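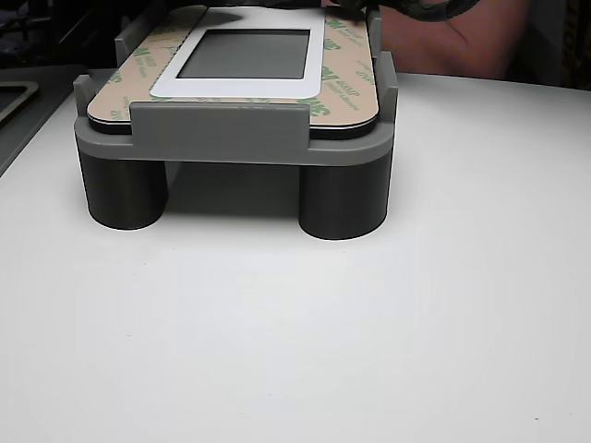
Panel in the nest, liner side up, bezel on top.

2018-08-26, Zinville bench

Sunday, so I had the white table to myself and could leave things set up between tries.

Started on the seating problem in the Dullska display job. The dark gray print is the one to use from now on. Earlier version had no center tab at the front and the panel could swing a little when you pressed on one end. With the wide tab in the middle of the front edge and the posts at the corners it goes in level and stays where you put it. Left the posts at different heights. Estela wants the tall one on the right front so she has something to find with her thumb, and I don't mind it.

Legs: kept them round. They print cleaner than the square ones did and I can still get a finger under the deck to pop the panel back up. Layer lines show on both, no plan to sand them.

Adhesive is the 3M 467MP. Liner stays on until the bezel position is settled. I marked one liner with a pencil to get a center line and the pencil barely shows among the green print, so next time use the fine black marker or cut a paper template. Template is probably better. The one in the Barrientos folder is for the older panel and is 2 mm short on the long side, don't use it.

Bezel fit, by hand, no glue:
Try 1, bezel set down by eye. Crooked.
Try 2, squared off the front tab with the small steel rule. Good along the front, drifted at the back when I took the rule away.
Try 3, same but held down with a fingertip until the rule was clear. Good.

Then repeated the try 3 method until I had 15 in a row. 14 were fine by the rule. The bad one was me catching the bezel with my sleeve.

Peeling the liner is still the slow part. The corners are rounded and there is nothing to grab. Tweezers work but leave a dent in the adhesive at the spot where they go in. A bit of masking tape pressed on the corner and pulled back lifted it cleanly on two scrap pieces. Want to try that on more scrap before touching a real panel.

Stock: 61 panels left in the Grustholm box after today. Bezels are in the drawer under the vise, still in their bags. Please keep them bagged, the white picks up every fingerprint.

To do
Cut the paper template from the new drawing.
Ask Estela Echeverría if the rear left post can come down a little, it gets in the way of the rule.
Print a second fixture, same file, same gray if there is enough on the spool.
Order more liner scrap or save offcuts. Next batch isn't due until October so no rush.

Left the fixture out on the table.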